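Is $2,000 too much for a local move with a 2 bedroom apartment?

Posted in: Home & Apartment > Moving

plaidcouch

Hi all, first time posting here so sorry if it's in the wrong section. We're moving from Grendthorpe over to Samonte at the end of February and I just got a quote from Akholm Moving for $2,000 flat. It's a 2 bedroom apartment, second floor, no elevator, and the new place is a ground floor duplex with a short driveway. The whole drive is 5 miles. I've moved plenty of times but always with a borrowed pickup and pizza, so I have no clue what normal is anymore!

We don't have a ton of heavy stuff. A king bed, a sectional that comes apart, a dresser that does not come apart (I've tried), the washer and dryer, a desk, and then books. Way too many books. The quote doesn't include packing but it does include taking the bed apart and putting it back together. The guy on the phone was nice but he wants half up front, and that part made me nervous.

My other idea was renting a truck from Fokier and hiring a couple of people just for the loading and unloading. Has anyone done it that way? Did you save enough to make it worth the hassle? My back is not what it used to be and my husband thinks he's still nineteen, so I'm kind of leaning toward paying somebody, but $2,000 is a big chunk of our savings and we still have the deposit on the duplex to cover.

mothball_manor

Way too high. Rent a truck.

tuesdaysoup

I don't think it's crazy, but I'd push back on it. Second floor with no elevator is where they get you, and a washer and dryer on stairs is miserable work. I've paid more and I've paid a lot less. What matters is whether the quote is in writing and whether it's binding. Ask them straight out: "is this the most I will pay?" If they start talking about fuel and long carry fees, call somebody else.

Half up front is a no from me. I've put down a small deposit to hold the date, and I put it on a credit card, and the rest got paid when the truck was empty. I would never hand over half before anybody has lifted a box. Maybe they're fine, lots of small outfits do things their own way, but you can ask for a smaller deposit and see what they say. If they won't budge I'd walk.

Also get two more quotes. It's boring and you'll get a million phone calls, but use one of those email addresses you don't care about.

gravelroad_gail

We did the truck plus helpers thing from Fokier last year, almost the same setup as yours (third floor though, ugh), so I'll tell you how it went for us. It was cheaper, no question. It was also a really long day. The truck place opened at 8 and we got there at 7:30 and there was already a line. Then the truck we reserved wasn't there, so they gave us a bigger one, which sounds great until you have to back it down a narrow street with your neighbor watching from the porch.

The helpers were great! We hired two people for three hours and they worked circles around us. But they only load and unload – they don't drive the truck, and they don't take anything apart unless you ask when you book. We forgot to ask, so there I was at 6 in the morning looking for the Allen wrench that came with the bed. If you go this route, put the tools in a box that rides in your car and write NO TRUCK on it in big letters.

About the books. Small boxes only. I know it feels silly to buy thirty little boxes when you've got a nice big one sitting there, but a big box of books is how people get hurt. Liquor stores will give you the right size for free if you go in the morning. I weighed a few of mine on the bathroom scale and then quit because it was making me sad. My husband swore we had 2,000 pounds of books and I'm still not sure he was wrong. I gave a bunch to the library sale before the move and I have not missed a single one (okay, I missed one, and I bought it back).

For the washer, pull the hoses a day ahead and let it drain into a towel or a shallow pan, and find those shipping bolts if you kept them. We didn't keep ours. We drove it over slow and it was fine, but I wouldn't count on that.

If it was me with a bad back and a husband who thinks he's nineteen, I'd get the other quotes like tuesdaysoup said, and try to get Akholm down a little by doing the bed yourselves and moving all the small boxes in the car that week. You're only going 5 miles. We did a load every night after dinner and by moving day it was nothing but furniture.

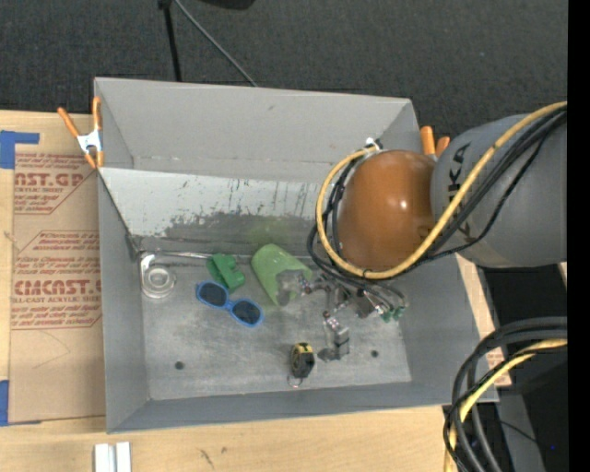
Oh, and call the duplex landlord and ask where the truck can park. Ours said the driveway was fine and then it turned out to be shared, so we had to move the truck halfway through unloading. Good luck, and come back and tell us what you ended up paying!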